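Pantelis Katsaros
December 9, 2020

Spent the evening getting to know the underside of a plastic housing. The top side is perfectly pleasant. The underside is where Penach put all the slots.

The leaflet calls them "apertures" and says to "locate the correct aperture". It offers 4 languages and no drawing.

They're all rectangular, they all have a pale raised rim, and no two seem to be quite the same size. Two of them lean. I'd like to meet whoever decided two of them should lean. 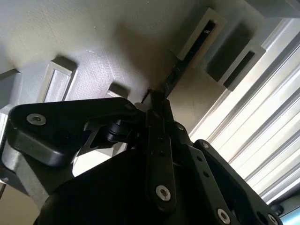
Thin black stick, tall slot. Tiny pale marks all the way along it, far too small for me to read.

My theory is that the marks are a scale. My other theory is that they say "wrong slot" over and over.

Also there's a reddish-brown strand down by the low end of the stick. Wire? Fibre? Bit of doormat? The leaflet has no view on strands.

Rang the Penach helpline. I was caller 158 and the music was panpipes. Gave up and put the kettle on.

My sister says she had the same trouble with hers in February and solved it by giving it to me.

Anyway, if anyone has the old leaflet, the one with the drawing, I'll swap you for this one. It's very good in Portuguese.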